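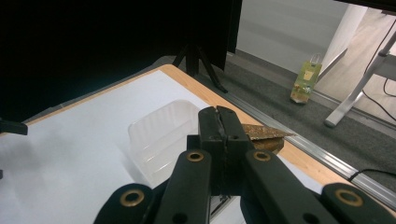
Food and Kitchen Science

Why Does Bread Turn Brown When You Toast It?

A slice of bread from the bag is soft and pale. After a few minutes in the toaster it is crisp and golden-brown, and it smells different too. You did not add anything to it. The only thing that changed was the heat.

The small piece on the table in the photo, which looks like toast or a bit of baked crust, is golden-brown, and the top is darker and speckled. Toast and crusts often look like this. To find out why, we need to look at what is inside bread.

What bread is made of

Most bread is made from flour, water, salt and yeast. Flour comes from wheat or another grain that has been ground into powder. It has a lot of starch in it, and it also has some protein. Starch is made of many tiny sugars joined together in long chains. Protein is made of smaller parts called amino acids (say it like this: uh-MEE-no acids).

When dough is mixed and left to rise, some of the starch breaks apart into sugars. By the time the loaf is baked, there are sugars and amino acids all through it. Bread also holds a lot of water, even when it feels dry to your fingers.

First the water leaves

Inside a toaster there are wires that get very hot and glow orange. They heat the outside of the slice first. The water near the surface turns into steam and floats away. If you weighed a slice before and after toasting, the toast would be a little lighter.

While the surface is still wet, it cannot get much hotter than boiling water. That is not hot enough to brown the bread quickly. Once the surface dries out, it can get a lot hotter. This is why toast stays pale for a while and then seems to change color all at once.

Then the browning starts

When the dry surface gets hot enough, the sugars and the amino acids begin to join up. They make new substances that were not in the bread before. Some of these are brown, and some of them have strong smells and tastes. Scientists call this the Maillard reaction (say it like this: my-YAR). The same thing happens to the outside of roasted meat and baked cookies.

The middle of a thick slice stays soft because the heat does not have time to reach it and dry it out.

Why is the color uneven?

Bread is full of holes. Yeast makes gas as the dough rises, and the gas leaves bubbles behind. When you cut the loaf, you cut through the bubbles. The edges around each hole are thin and stick up a little, so they dry out and brown early. The bottoms of the holes stay lighter. Seeds and bits of grain can make dark spots as well.

What about burned toast?

If bread stays in the toaster too long, the brown parts turn black. Black toast tastes bitter. Scraping it with a knife takes off the worst part, but it is better to stop at golden-brown.

Is crust the same as toast?

Almost. The crust is the outside of the loaf, and it browned in the oven while the rest of the bread was baking. The oven dried out the surface and made it hot, just as a toaster does to a slice.

Try it yourself

Ask an adult to help you, because toasters get hot.

You will need 4 slices from the same loaf, a toaster, and a large sheet of white paper.

1. Leave the first slice as it is.
2. Toast the second slice on the lowest setting.
3. Toast the third slice on a medium setting.
4. Toast the last slice on a higher setting, but stop it if you see smoke.
5. Let the toast cool, then put the slices in a row on the paper. The white paper makes the colors easier to compare.

Smell each slice and tap it with a fingernail. Which one makes the loudest sound? Break off a corner of each and taste it. Write down what you notice next to each slice.

Words to know

Starch: the part of flour made of long chains of sugars.
Amino acids: the small parts that make up protein.
Yeast: a tiny living thing that makes gas in dough.
Steam: water that has turned into a gas.

Written by Margit Szekeres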